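The Quiet Return of the Placemat

My grandmother owned one tablecloth for company and a drawer full of placemats for everybody else. For years I thought the tablecloth was the grand thing, locked away and ironed and fussed over. Now I have her placemats, and I wouldn't trade a single one of them for it!

I am not alone in this. Walk through the Dromach flea market on a good morning in September, as I did, and you will see people going through stacks of table linen the way others go through records. They hold a mat up to the light, rub a corner, put it back, then circle around and buy it after all. One dealer there told me he had carried in more than 500 mats that morning and expected to drive home with a nearly empty van. He used to sell lamps.

What is everybody after? Texture, mostly. The smooth wipe-clean rectangles I grew up with have given way to mats with ridges, ripples, slubs and loose-looking edges, the kind you want to run your fingers over while you wait for the soup. At Bedden, a little shop on the hill above the market, the owners keep their mats in flat drawers made for maps, and you are allowed (encouraged!) to pull out anything you like and set a whole place on the counter. They have a basket of odd forks and knives standing by for exactly that purpose. I went in for five minutes and missed lunch.

Setting a place is a bit of a lost pleasure, I think. Most of us eat where we land. But put a mat down, even on a corner of the desk, and a cheese sandwich becomes a meal. I tried it for the whole month, breakfast included, and I was surprised at how much I looked forward to it. The mat went down first, then the plate, and by the time the coffee was ready there was a spot that was clearly mine.

A few things I picked up along the way. A pale mat loves a dark cloth. If you only own white tablecloths, try a bare table before you buy anything new. Patterned mats get along best with plain, small plates, because a big dinner plate hides all the good parts. And you don't have to line everything up. A mat laid on a slant looks relaxed, especially at breakfast, and it leaves a handy triangle of table for the newspaper.

Flatware is where people get nervous, and they shouldn't. Handles in a warm color – orange, caramel, honey brown – do wonders for a table that is otherwise all cream and gray. Mine came from a box marked 2 dollars at the far end of the market. The forks don't match the spoons, and I have stopped minding.

Children understand all of this without any help. Give them a mat, a plate and a toy roll, and they will set the place, move the knife, move it back, and call you to the table with enormous ceremony. My niece once served me the same pretend breakfast four times before I had finished my real one. I had to compliment the chef each time.

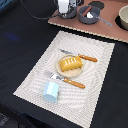

STORY BY EFREN YAP
Home & Table

A rippled gray pattern on cream, a little beige plate, a golden pastry with white slashes across the top: even a toy breakfast looks inviting on a mat like this one. I love the orange-brown handles against it, and the dot of light blue down in the corner does a lot for such a small thing.

Care is simple enough. Shake woven mats outside after every meal and spot-clean them with cool water and a drop of dish soap. Dry them flat on a towel. The folks at Bedden store theirs unfolded, with a sheet of plain paper between each one, and I have copied them – my mats now live under the sofa cushions in an old portfolio case, which makes guests laugh until they see how flat they stay.

If an edge starts to fray, leave it alone for a while before you reach for the scissors. Some mats are at their prettiest a little ragged. My grandmother trimmed hers with pinking shears, and every one of them is slightly smaller than it used to be.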